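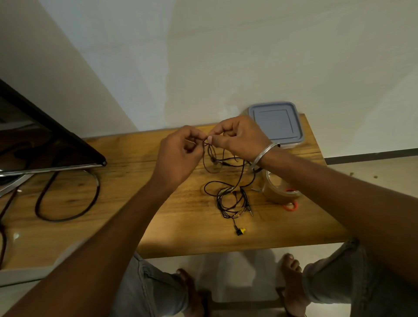

Quel livre lirons-nous pour la rentrée ? Le cercle a retenu « Les Marées de Kakov », par une nette majorité, et la discussion en est fixée au dernier vendredi de septembre.

Cercle de lecture de Holen
Compte rendu de la réunion d'août, salle du premier étage, 19 h 30

1. Accueil
La séance s'ouvre avec un petit quart d'heure de retard, le temps que chacun trouve une chaise et se serve de cette excellente tarte aux mirabelles (la recette est demandée, elle circulera). Le compte rendu de juin est adopté, après correction du titre d'un recueil de nouvelles qui avait perdu son article en route.

2. Retour sur la lecture de l'été
« L'Hiver à Ultdale », 689 pages, a été lu jusqu'au bout par presque toute l'assemblée, ce dont on se félicite chaleureusement. Les avis restent partagés. Plusieurs membres ont beaucoup aimé la première partie, la lenteur du village sous la neige, les lettres de la sœur aînée, et avouent avoir relu certains passages pour le seul plaisir de la phrase. D'autres ont trouvé que le roman s'enlisait après le procès et qu'il aurait gagné à perdre une centaine de pages. La traduction a été défendue avec ardeur, malgré quelques tournures un peu raides dans les dialogues. On s'est longuement demandé si le narrateur ment dès le premier chapitre ; la question reste ouverte et promet encore de belles conversations.

3. Choix du prochain titre
Étaient proposés « Les Marées de Kakov » et « La Maison Zamudio ». Le second a séduit par son sujet, mais ses plus de 400 pages en petits caractères ont fait hésiter après un été déjà bien chargé. Il est gardé en réserve pour l'hiver, et ses partisans ont accepté la chose avec beaucoup de grâce.

4. Exemplaires
La bibliothèque peut nous prêter 2 exemplaires, à partager entre celles et ceux qui ne souhaitent pas acheter le livre. Merci de ne pas les garder plus de dix jours et de ne rien souligner, même au crayon !

5. Divers
Le souhait est exprimé de lire davantage de poésie. On en reparlera en septembre, chacun étant invité à apporter un poème court à lire à voix haute.

La séance est levée à 21 h 45. Prochaine réunion même salle, même heure. Penser à rapporter le plat à tarte.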